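Section 6. Sorting switches and modules at the belt

The vendor sheet for the Brument belt promises that parts "arrive in order." They don't, so treat this section as the working version.

1. Set the trays by the belt before any parts go on.

2. Spread the parts out along the belt. Piles look quick and cost you time at step 4.

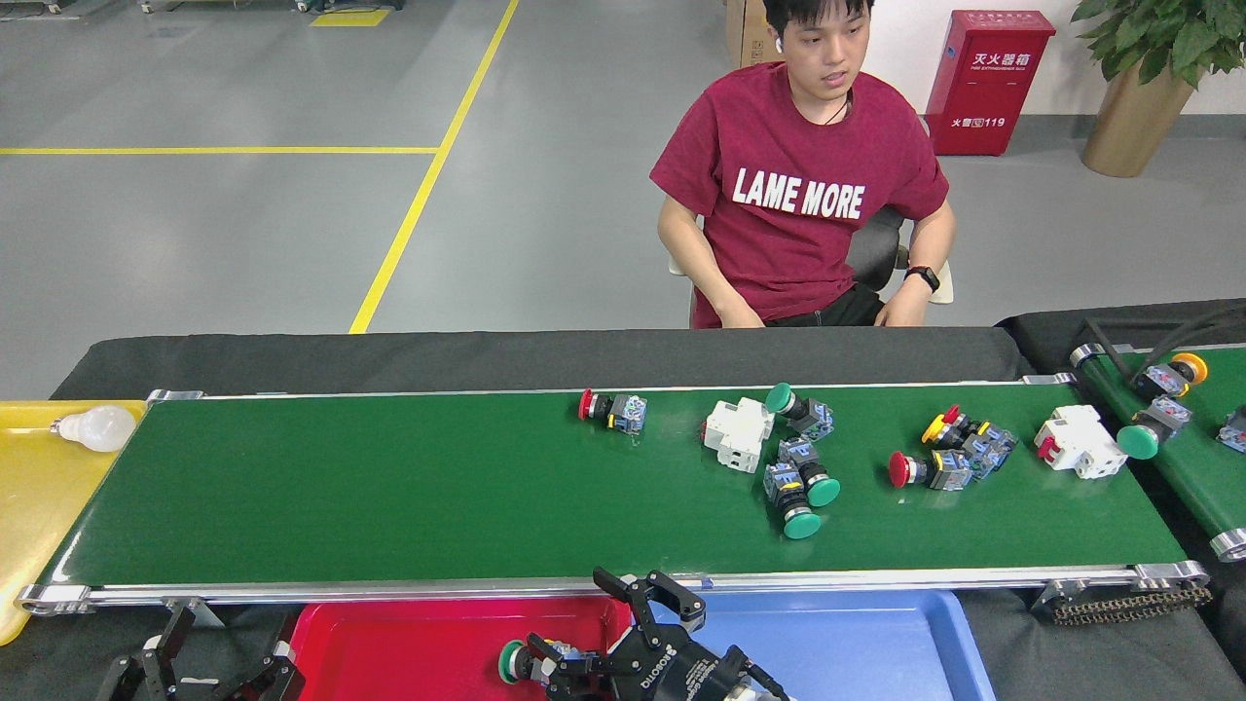

Figure 1. Mixed switches and DIN-rail modules on the belt, trays alongside.

3. Take the DIN-rail modules off first. They are boxy and hard to mistake for anything else.

4. Sort the push-button switches by cap color. Turn each one over if the cap faces down — the blue contact blocks look much alike and tell you nothing about the cap.

Note: Darnik claims yellow and yellow-orange caps are the same part. Check the number on the bag, whatever the catalog says.

5. Heap finished switches on the tabletop behind the belt, clear of the rail.

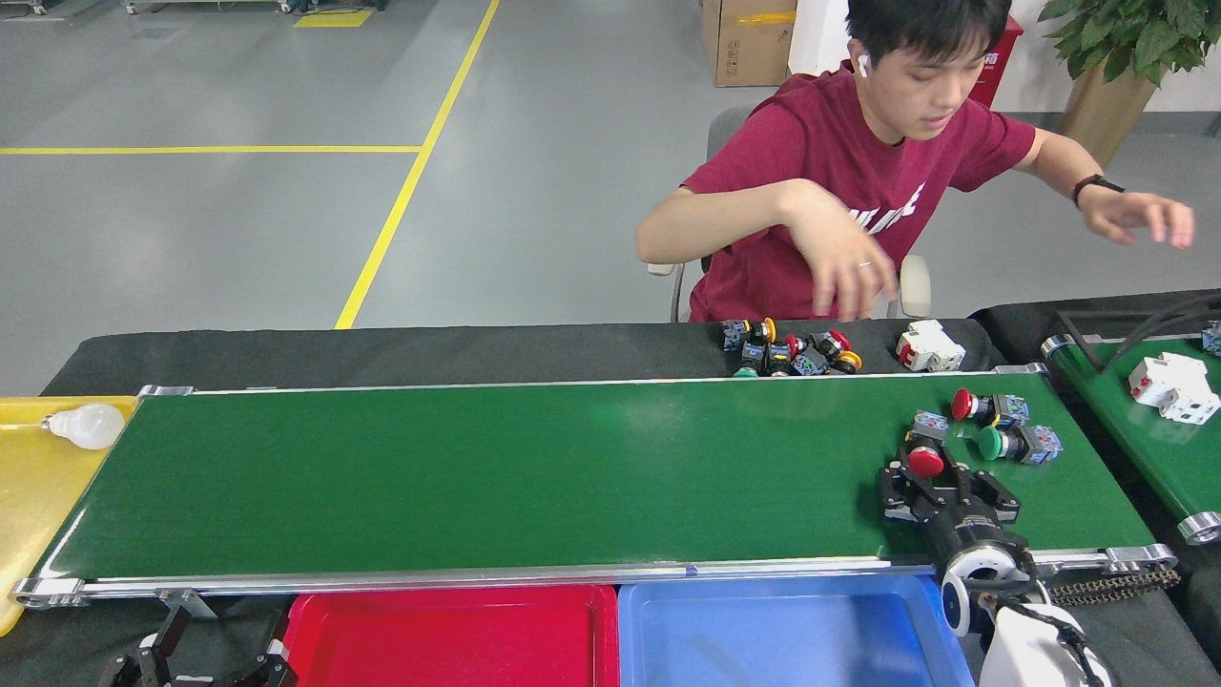 Figure 2. Switches heaped on the tabletop behind the belt.

6. Count the heap against the order slip. Catacutan slips have been wrong before, so write down your own figure as well.

Caution: Keep fingers, sleeves and cables away from the drive chain at the end of the belt. A "low-speed" label is no protection.

Report short counts to Genalyn Umali, ext. 134. For belt faults, call Florante Cabanatuan, ext. 155.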